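Gidesgate kitchen library opens its shelves to the whole town

21 December 2020

A lending library for pots, pans and baking tins will open to everyone in Gidesgate this February, after a trial year that went far better than its founders dared to hope.

The Gidesgate Kitchen Library began with 60 households on the streets behind Akpan Road. Members borrowed the things they only needed now and then, from jam pans and fish kettles to cake tins in the shape of numbers, and brought them back for the next person. The shelves now hold over 200 items, nearly all of them given by local people clearing out their cupboards.

"I thought we might lend out a few cake tins and a pasta machine," said Solène Cordier, who founded the library. "Then the preserving pans went out in plum season and we hardly saw them again until the first frosts! People were leaving jars of jam on the step with the returns. It has been a lovely thing to be part of in such a hard year."

The new home is the old Triltine shop on Akpan Road, which has stood empty for four years. It has a proper counter, a deep sink and a dry back room for the bigger pieces – the tea urns and the paella pans have been living in Solène's hallway until now.
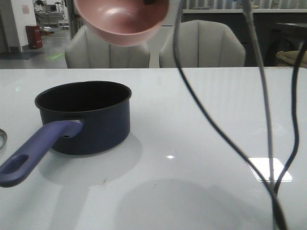 A dark navy saucepan with a long purple handle. Everyday pans can be borrowed for up to a month.

Joining will cost £4 a year and borrowing is free after that. Most items can be kept for two weeks, and everyday pans for a month, with students and people moving into a first home given first pick. Collection will be by booked slot, one household at a time, and everything is washed again before it goes back on the shelf.

The move has been paid for by a £2,000 grant from the Ididitz Fund, which backs small neighbourhood schemes. The money covers the shelving, the first months of rent and a good set of scales for the baking corner.

"We can't wait to get the door open," Solène added. "Come and have a look, even if all you want is a bigger roasting tin for Sunday lunch."

The library would still welcome muffin trays, pressure cookers in working order and lids of any size – odd ones included. Gifts can be left at the Akpan Road shop once it opens.

ENDS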